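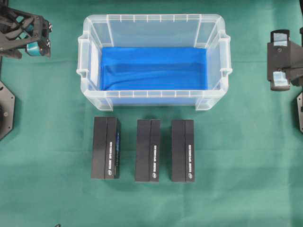
The button jar at my grandmother's house held, by my own childhood reckoning, 267 buttons, and I can still tell you which ones came off the good winter coat. I thought of that jar all through the spring, when I began visiting small-town notions shops, the kind that sell thread and zippers and bias tape, and that I had half believed were gone for good.

They aren't gone! In April I drove out to Lirnach, where the main street has a bakery, a bank, a place that repairs lawn mowers, and Matus, a sewing shop in business for over 7 decades under the same hand-painted sign. I meant to stay for twenty minutes and left when they turned the lights off. A woman ahead of me had brought in a single cuff, wrapped in tissue, and the whole shop (customers included) got pulled into the hunt for a match. We tried navy, we tried a sort of inky purple, and in the end she took four plain black ones and decided to change the whole set, which everyone agreed was the sensible thing and a little bit of a shame.

What I love about these places is how slowly they let you shop. You come in for elastic and somebody asks what the elastic is for, and before you know it you're talking about pajamas, and your aunt's pajamas, and whether flannel was heavier back then. It was, they say at Matus, and they keep an old bolt end under the counter so you can feel it for yourself.

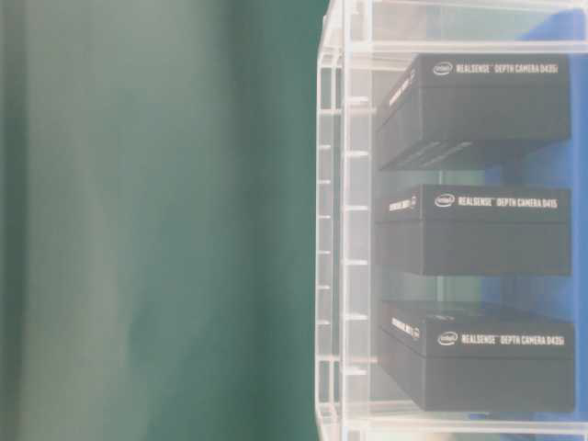
Storage, naturally, is the great subject among shopkeepers in this trade, and I've heard it argued over with real heat. At Katayama, three towns down the river, everything lives in shallow wooden drawers, and you ask for what you want and wait. The newer people at Andero would sooner let you look for yourself, and they have a soft spot for clear racks, where the plastic catches the light along its edges and a spool of yellow thread can be spotted from the door. I go back and forth. Drawers make me feel I'm being let in on something, but I buy more when I can see it — a good deal more, if I'm being fair to the drawers.

Matus is having its summer remnant sale through 31st July, with the ribbon ends sold by the handful. Bring your own bag, and bring the shirt with you if you're matching a button. The parking is behind the bakery.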